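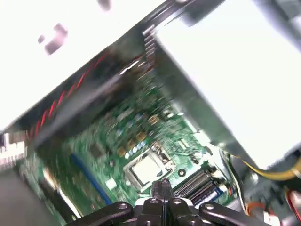 A green motherboard and its empty processor socket inside an open desktop computer case.

Old sewing machines find a new home at Rondside as Ashour sale fills the hall

If you have ever lifted the lid of a bentwood case and had that lovely smell of old oil and warm dust come up to meet you, you will understand why people were queueing outside the old drill hall at Rondside well before nine in the morning, with trolleys and pushchairs and (in one case) a wheelbarrow lined with a blanket.

The Ashour collection of sewing machines, built up over most of a lifetime and stored until this spring in two barns and a spare bedroom, was put on sale there this October. There were 211 lots in all, from toy chain-stitchers small enough to sit on a saucer up to treadle machines in full cabinets, and by teatime nearly all of them had gone. We had meant to look in for an hour and ended up staying the whole day, and came home with a tin of bobbins we had no need of whatsoever.

The family decided early on that they did not want the collection to go to a single dealer. It would have been quicker, of course, and a good deal less work for everybody, but they felt that machines which had been taken out and sewn on at every opportunity ought to go to people who would carry on doing just that. So each lot was priced on a plain brown label, with a few words about how it ran and what was missing, and buyers were invited to sit down at one of the long tables and try a seam before making up their minds.

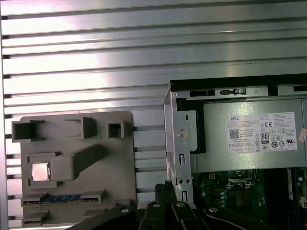
It was the trying out that made the day so pleasant. All morning there was the sound of hand cranks turning, and strangers leaned over one another's shoulders to offer advice about needle lengths and which way round the thread should go. Scraps of calico were handed out at the door, and by lunchtime people were comparing their stitches the way others might compare holiday snaps.

Most of the interest was in the Dridine hand-cranks, which were made locally until the works closed and which do not come up very often in good order. The collection had 19 of them, the largest group most visitors had ever seen in one room, and they were set out in order of age so that you could follow the changes from the early fiddle-shaped beds to the squarer ones that came later. The gold decals on the first few had worn away almost to nothing at the front, where generations of sleeves had rubbed against them, and yet those were the ones that people kept going back to. A later model with a nearly perfect bed and its original key still tied to the handle fetched the best price among them, and went to a young couple who plan to make their curtains on it.

There was some good-natured disappointment over the Dridine with the mother-of-pearl flowers, which had been pictured on the posters and which half the queue seemed to have come for. It was sold within minutes of the doors opening. The buyer had camped in the car park, we were told, and frankly we can only admire that sort of dedication.
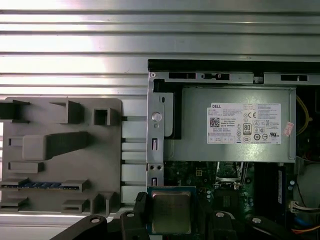

Cabinets and treadles

The heavier pieces had been put at the far end by the double doors, so that nobody would need to carry cast iron the length of the hall. Among them were six treadle tables by Drellska, the cabinet firm better known for its writing desks, all with the deep side drawers and the little brass catches that collectors look for. Two still had their puzzle boxes of attachments, with the hemmers, rufflers and binders folded away in their proper places, and one had a child's reading primer in the bottom drawer, which the family asked to have back and were very happy to be given.

Treadles can be slow to sell, as anybody who has tried to get one up a flight of stairs will tell you. They take up room and the leather belts perish, and a great many were broken up over the years so that the irons could be turned into garden tables. It was cheering, then, to see every one of the Drellska tables go with its machine still in it. Three are staying in the Rondside area, and another is off to a dressmaking class which has been making do with modern machines that nobody there much likes.

For those with less to spend there was a parts table, and this was perhaps the busiest corner of all. Nothing on it cost more than a few pounds. There were trays of slide plates, bobbin winders with good tyres and bad ones, shuttles by the dozen, handwheels, lamp brackets, spool pins, and an enormous box of presser feet that had never been sorted. People dug through it with great patience. One gentleman had been looking for a particular shuttle for years, and when he found it he had to go outside for a moment before he could come back in and pay.

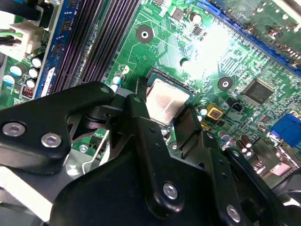 Anybody who bought a machine on the day was given a printed sheet on looking after it, written up from the notes kept with the collection. The advice is simple enough: use proper sewing machine oil and nothing from the kitchen, take the fluff out from under the needle plate before you add any, and never put anything stronger than a drop of oil on a soft cloth near the decals, as the old varnish will cloud and the gold will come away with it. If a machine has stood for years it may be stiff, and it is far better to oil it, turn it gently and leave it overnight than to force it. Electric models should have their wiring looked over by somebody qualified before they are plugged in.

Spare copies of the sheet can be picked up at the hall for 50p, with the money going towards the heating, which anyone who was there first thing will agree is a good cause.

The few lots that were left, mostly empty cases and a couple of machines wanting a motor, will be offered again at Rondside in the spring, along with a quantity of pattern books and haberdashery that was still being unpacked on the morning of the sale. The family are keeping one machine for themselves – a plain black Dridine, rather battered, with a chip out of the base – and it is back on the kitchen table where it has always been.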